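**Folding dark tees on a wood table -- how do I stop the lint and the slippery mess?**

posted by Orar472

I moved my laundry folding from the bed to the big wood table in the back room (my back says thank you!) and mostly I love it. Light stuff goes fine. The dark knits are what get me. They slide around while I'm squaring up the sleeves, and by the time I've got one folded it has picked up every bit of fuzz in the zip code. Friday's pile is the usual mix, whites and blacks together, and I'm kind of stuck in the middle of it.

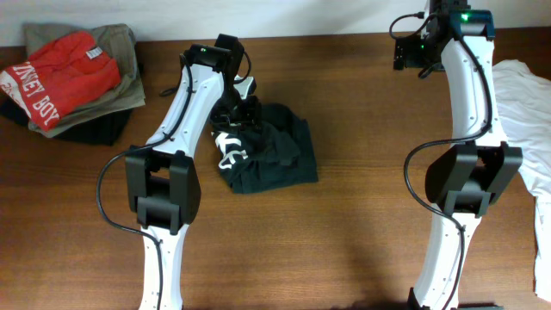
*Folded stack at the back, black one still to do, white one waiting on the right.*

I've tried a towel underneath but then the towel sheds, so that's worse. The table has a bit of a shine to it, and I'd like to keep it nice. Also, what do you do about pilling? My gray one is soft and I like it, but up close it's got those tiny pills -- do I shave them off before folding or just leave it alone?
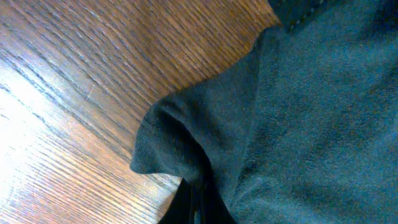
**Cloltico36**

Leave the pills until you have a whole batch of sweaters and do them in one go, on a flat surface, with a cheap fabric shaver. Go light near seams and hems. For the sliding, I use a cotton pillowcase that's been washed a million times (old ones hardly shed at all). Lay it flat, shirt face down on top, sleeves in, sides in, then fold up from the bottom. And turn your dark stuff inside out before it goes in the washer! That helped me more than anything I did at the table.

**Dinh9**

just hang them

**Trandodthorpe**

I'd split the pile first. Do all the whites, wipe the table with a barely damp microfiber cloth, dry it, then do the darks. Mine were catching fuzz off the table from whatever I folded before them. I still get some on the black ones, so there's a lint roller in the drawer too.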